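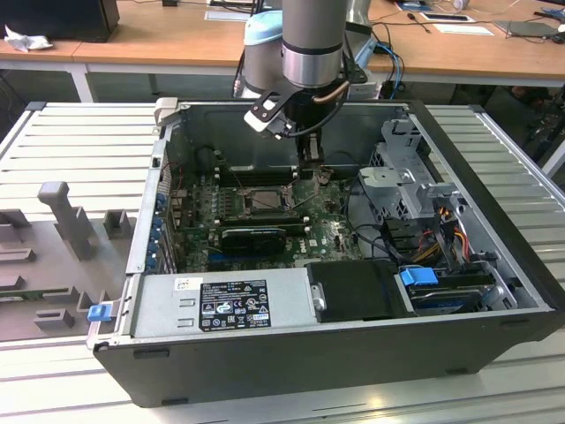 Mali Maddocks asked at the start of the session whether the memory had to be out before the processor was lifted, and whether one written order of work could be used for every tower in the Rosser batch. It was agreed that a single order is preferable, and that it should be recorded in this notebook until the bench procedure is reissued.

Workshop notebook, January
Subject: desktop towers, strip-down and inspection
Entry by: Gwion Lewis

The Rosser batch consists of 15 desktop towers, received for assessment and, where practical, return to service. The units are worked on their sides with the interior facing upward. The Dell unit has a green board and a black graphics card in an expansion slot below the socket.

Order of work, as agreed:

Side panel off and labelled with the unit number. Panels are stored upright in the Clelto rack, paint side to paint side.

Cooler off. Old paste is to be removed from the cooler on the same day, using the lint-free wipes. Paste is not to be left on the processor overnight.

Memory out, both latches opened fully before lifting. Modules go into the anti-static tray in slot order.

Processor out last, after the lever has been released and the retention frame raised. Fit the plastic socket cover at once. Two covers are missing from the drawer and have been reordered.

Graphics cards remain seated until the memory has been dealt with. The retention clips at the rear are to be opened by hand and without a screwdriver. A clip on unit 6 was found cracked at the hinge and has been set aside for replacement.

Power supplies: the rating label is to be read and copied to the sheet before the supply is disturbed. Supplies are not opened in this workshop under any circumstances. Any supply that fails on the Vusura tester goes to the collection cage with a red tag.

Drives: the release latch is to be pressed fully home before the tray is drawn out. Drives of 600 GB and under are sent for destruction. Larger drives are wiped, and the certificate number is entered beside the serial number. M. Maddocks holds the current list of certificates.

Cables: bundles are to be tied back clear of the board with the reusable straps. Cable ties had been used on three units and were too tight to remove without cutters, at some risk to the insulation. Their use is to cease.

Screws: drive bracket screws and case screws are still being mixed in the one dish. The threads differ. The divided Brorkeck tray has been moved to the left of the bench and should be used.

Time: unit 4 was stripped, cleaned and recorded in 81 minutes, including a delay while the correct driver was located. Unit 5 took less time, but the sheet was incomplete and had to be done again. Speed is of no interest at this stage.

Matters outstanding: the colour coding on the sheets does not match the tags and requires correction. Compressed air is low, with one can remaining. The earthing strap at the second position failed its check at 2 pm and has been withdrawn. M. Maddocks to confirm whether the paste on order is the same grade as the last tube. Units 7 to 9 are next.

G.L.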